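Updated 02/10/2021

# How to clear out a house's worth of paper without buying a system

Most advice about household paper comes from people with something to sell. There's a scanner, then a subscription for the scanner, then a set of matching boxes. I've tried a fair share of it over the years and I'm not convinced any of it beats a table and a free afternoon. What follows is the way I do it now. It's dull and it works for me. Your mileage may differ, particularly if you run a business from home.

## Before you start

You need:

- a table you can leave covered overnight
- a shallow cardboard tray or box lid with some dividers
- a pen that writes on glossy paper
- a trash bag and a separate bag for shredding
- a computer, for looking up what you can get online anyway

You don't need a label maker. I own one. It used up an evening and two cartridges, and the folders it labeled are the ones I never open.

## Step 1: Get it all in one place

Drawers, kitchen counter, glove compartment, the bag by the door. Don't sort while you collect. If you stop to read a warranty for a toaster you gave away, you'll still be in the hallway at dinner time.

My last big clear-out was in August, after the move to Liltcombe, and the pile came to 500 sheets, give or take nothing, because I counted them. I wanted to know whether the claim on the Brutden box ("tames a year of paperwork!") had anything to it. It didn't. The Brutden holds 200 sheets if you press, and then the lid bows.

## Step 2: Throw out the easy stuff first

Go through fast and pull out anything that is plainly dead:

- flyers, catalogs, envelopes
- manuals for things you no longer own
- receipts for food and gas, unless you claim them
- statements you've already checked and can download again

The usual warning is that you'll regret it. Maybe. I've regretted one item, a parking permit, and the replacement was free.

Be slower with anything to do with taxes, property, insurance, or medical bills. How long to keep those depends on where you live and what you earn, so check the official guidance for your state and ignore anybody's infographic, including the popular one that says seven years for everything.

## Step 3: Make four piles and no more

1. **Act on it.** Bills, forms, things that need a reply.
2. **Keep the original.** Birth certificates, titles, deeds, wills.
3. **Keep a copy.** Anything where a scan or phone photo would do.
4. **Shred.** Account numbers, old cards, anything with a signature.

The Pelletier method, which gets passed around a lot, has eleven categories and a color for each. I followed it for a month. Half the paper could have gone in three places, so I had to remember which one I'd picked, and that was the problem I started with.

## Step 4: Deal with the small stuff

Cards, packets, stubs, and spare-key tags are where most systems fall apart. They slide out of folders and they're too small for a file box. A divided tray handles them better than anything I've paid for. Give each slot one job, and say it out loud to whoever else lives there, or they'll use it for batteries.
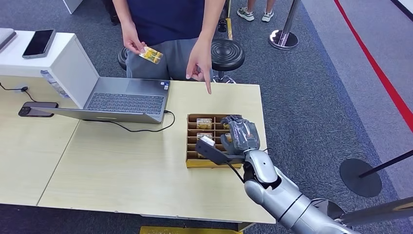 *Small items go in the cardboard tray. Keep a laptop open nearby for lookups.*

If two people are doing this together, let one hold up the item and the other decide. It's quicker than debating. When you can't agree, it goes in a maybe envelope with the date on the front.

## Step 5: Scan less than you think

I scanned 78 pages last time and have looked at 2 of them. A phone does the job well enough for that kind of use. The Usetti app I paid for promised to read and name every file. It named most of mine "Document," and the rest after whichever company logo was biggest.

What I do now:

- Name the file with the year first, then who sent it, then what it is.
- Put everything in one folder and use search.
- Open a few scans and check they're readable before you shred anything.
- Keep a second copy somewhere other than the same computer.

## Step 6: Keep it from coming back

Switching to paperless billing helps some, although a few companies will keep mailing you offers regardless. Open mail standing next to the recycling bin. Empty the "act on it" pile once a week, on whatever day you pay bills.

I'd also skip the yearly reset that magazines recommend. If the tray is overflowing, sort it. If it isn't, leave it alone and go do something else.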